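Staff IT Bulletin

Changes to mobile phones and charging equipment

5 March 2025

The Information Services department has completed its review of the mobile phones issued to staff at the Broltau and Fodberg offices. The review was requested last September, after a number of colleagues reported that their handsets no longer lasted a full working day. Its findings have been accepted by the management board and the resulting changes are set out in this item.

The organisation currently has 767 mobile phones in use. Of these, 205 can no longer receive security updates from the manufacturer and will be withdrawn. Staff who hold one of these handsets will receive an email from the service desk with a proposed appointment for an exchange. Please do not bring a phone to the desk before you have received this message, as replacement handsets are being prepared individually and may not be ready.

All replacement phones charge through a USB-C socket or on a wireless charging pad. The older cables in desk drawers and meeting rooms will not fit them. Each member of staff will be given one cable and one wall plug with the new handset. Wireless pads, supplied by Dremier, will be fitted in shared areas at both offices, including the kitchens and the ground floor meeting rooms.

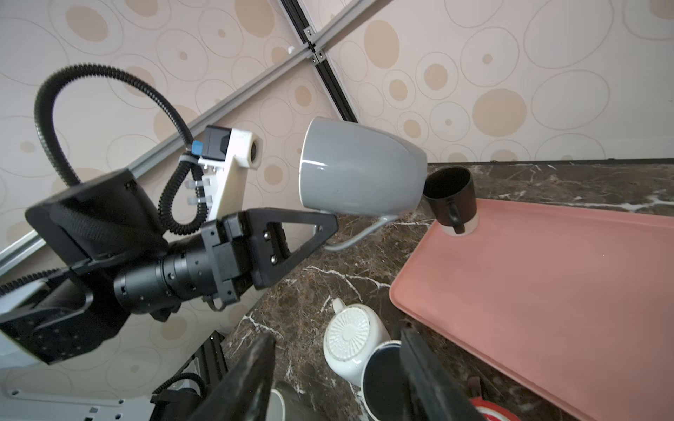 Colleagues are asked to observe the following points when using the shared pads. A phone should be placed with the screen facing up and in the centre of the pad. Cases containing a metal plate or a magnetic card holder should be removed first. Access cards and bank cards must be kept away from the pad while it is in use. A pad that shows a steady red light has a fault and should be reported to the service desk, quoting the number on the label. Pads should not be unplugged or moved to another room.

Personal phones may also be charged on the shared pads. The organisation accepts no responsibility for loss of or damage to personal devices left unattended.

Before attending an exchange appointment, staff should check that their contacts and photographs have been saved to their work account. The instructions are on the Iyengar page of the intranet, under "Moving to a new phone". The service desk is unable to recover material from a handset once it has been wiped, and wiping takes place on the day of the exchange. An appointment normally lasts half an hour. Those who use their phone to approve sign-ins should allow a little longer, and should bring their laptop.

Staff who work mainly from home may ask for the new handset to be sent by courier. The old phone must be returned in the packaging provided within 2 weeks of delivery. Handsets that are not returned will be blocked from the network and the cost will be charged to the department concerned.

Old cables and plugs may be left in the collection boxes at both reception desks. They will be sent for recycling together with the withdrawn phones. Loose batteries and power banks must not be placed in these boxes and should be handed to the service desk in person.

Questions about the exchange should be addressed to Shiela Javier, Mobile Services Manager, through the service desk form. Requests for a larger handset on accessibility grounds should be made on the same form, using section 3, before an appointment is confirmed.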